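Dernavden Household Words: a data card

Version three of the word list and its recorded sentences
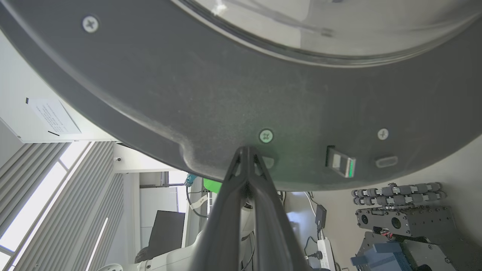
Saturnino Calvo, writing after the second version was released, asked why a collection of household speech should keep the older names for things when most speakers under thirty no longer use them. The point was a fair one, he added, only if the collection was meant for teaching; if it was meant as a record, the older names should stay and be marked. The present version follows the second course. Older words are kept, and each carries a label in the "use" column.

Summary

Dernavden Household Words is a collection of 1168 short written sentences, each built on a word or phrase used in the home in the Dernavden district. It covers cooking, cleaning, mending, heating, storage and the care of clothes. The first 1000 sentences were gathered in 2022. The remainder were added later, mostly from the villages on the Plallwood side, which the first round had covered poorly.

The collection is kept by the Caron Language Archive. It is issued free of charge for study, teaching and the making of dictionaries.

What each entry holds

Every entry is one line in a plain text file, with the parts separated by tabs. The parts are, in order:

id -- a number that does not change between versions
headword -- the local word or phrase
sentence -- a sentence supplied by a speaker, in that speaker's own spelling
standard -- the same sentence in standard spelling
meaning -- a short gloss
area -- the settlement or valley where the sentence was given
use -- current, older, or rare
note -- free text, often blank

The id numbers do not run without gaps. Entries withdrawn at the request of a speaker leave their number unused, and it is not given to another entry.

How the sentences were gathered

Speakers were invited through the district libraries and by notices in the Plallwood parish newsletter. Each speaker was given a printed sheet with 40 everyday tasks, such as lighting a stove, folding bed linen or getting a stain out of a collar, and was asked to write down what he or she would say to another member of the household while doing it. Sheets could be returned by post or handed in at the Caron reading room, which was open for this purpose on Wednesday evenings.

No speaker was asked to use dialect. The wording on the sheet was kept as plain as possible, but it is likely that some answers were shaped by it. The phrase "put away" appears in the sheet and appears very often in the answers; users studying verbs of this kind should treat those figures with care.

Spelling

The sentence column has not been corrected. Where a speaker crossed out a word and wrote another, the second was taken. Where the handwriting could not be read with confidence, the doubtful word is placed in square brackets, and the standard column gives the most likely reading. Two readers worked through the sheets separately and then compared results.

The doubled vowel found in older Plallwood spellings is kept in the headword column. In the first version it was reduced to a single vowel, which made several pairs of words look alike. Anyone still using that version is advised to replace it.

Known limits

Older speakers are present in greater strength than younger ones. Words for electrical goods are few, and many of those given are simply trade names used as common nouns. Farm speech is left out except where it concerns the kitchen or the yard door.

The "rare" label records the opinion of the readers and has not been tested by survey. Several words marked rare in the second version have since been reported as in daily use in the upper valley, and have been changed to current.

Personal details

Names of speakers are not included. Family names that occurred inside sentences have been replaced by a capital letter. House names have been removed. A speaker who wishes an entry to be withdrawn should write to the Archive, quoting the id if it is known.

Files

words.txt -- the full collection
areas.txt -- settlements, with their older and present names
sheet.txt -- the wording of the printed sheet
changes.txt -- corrections made since the first version

All files are in UTF-8. The Olix search tool reads words.txt directly, although it ignores the note column unless told otherwise in its settings.

Corrections

Corrections are welcome from any reader and should give the id, the column and the proposed wording. They are reviewed each February and entered in changes.txt when accepted.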